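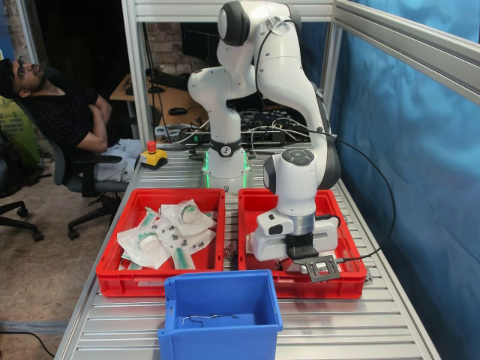 Bench with the two red crates and the blue bin, packages in the left crate.

From: stores desk, Mellholm
To: kit-packing list
Subject: Re: [kit-packing] Crate layout for mixed sterile packs

Replying to the layout question from the Cindville store, quoted in full so the thread stays readable.

> We are moving from deep cartons to open crates for the small
> sterile items and would like to know how others lay out the
> bench. Our present method is one carton on the left, one on
> the right, and a box for odds and ends wherever it fits. Long
> packages slide under the short ones and get bent at the seal.
> Do you sort by type before the crate or out of the crate? And
> do you keep the gauze and pads apart from the tubing? We hold
> 1,000 mixed packages at a time, so a full sort beforehand is
> a lot of handling.

Our answer to the first question is out of the crate. Mixed stock goes into the left crate as it comes. Sorting beforehand means each package is handled twice, and at your volume I would avoid it. The right crate is the receiving side.

The crates stand side by side. We tried them a hand's width apart and small packages went down between them. A narrow gap is fine.

The blue bin goes in front of both crates. It is for anything that is not a package. At present that means one bent piece of wire. Do not let packages go in it, even for a moment, or they will be missed at the count.
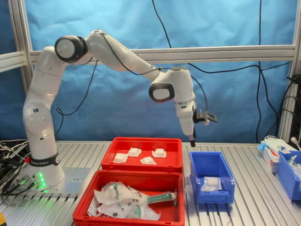
The bench, red crates and the blue bins and cardboard box to the right of them.

Keep some clear table to the right of the crates. Ours is slatted aluminium. It wipes down well enough, but the grooves collect scraps of film and need a brush at the end of each shift. If you are buying new, the Akolgo crate has a flat floor and a low rim and can be lifted out full. The ribbed-floor version is cheaper and we do not recommend it for flat pads, which catch on the ribs when slid.

On long packages: lay them on top of the pile, diagonally if they will not go straight, and take them out first. We had 20 returned in one month with creased seals, all from the bottom of a deep carton. After the change to crates the figure was 2.

On pads: yes, keep them apart. Pads and tubing do not stack together, as the coils leave a dent. Set the pads down singly with space between them. They can then be checked from above without lifting any.

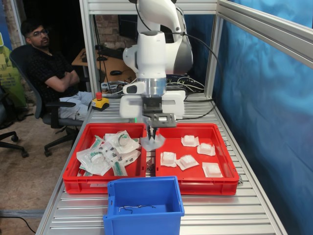
Pads set out in the right crate, tubing and syringe-type packs still in the left.

Coiled tubing can stay heaped. The coil holds its shape inside the wrapping and the green parts make it easy to pick out from the rest. Check the wrapping at the connector ends, where a hard edge may rub through.

Labels: we use the Flimolel tie-on type on the crate and put nothing on the package itself. Adhesive labels on clear film lift the print when removed.

I have not covered lids. We do not use them on the bench, only for storage overnight. If anyone on the list has a lid that fits the low-rim crate without bowing in the middle, please post the part number.

Stores desk, Mellholm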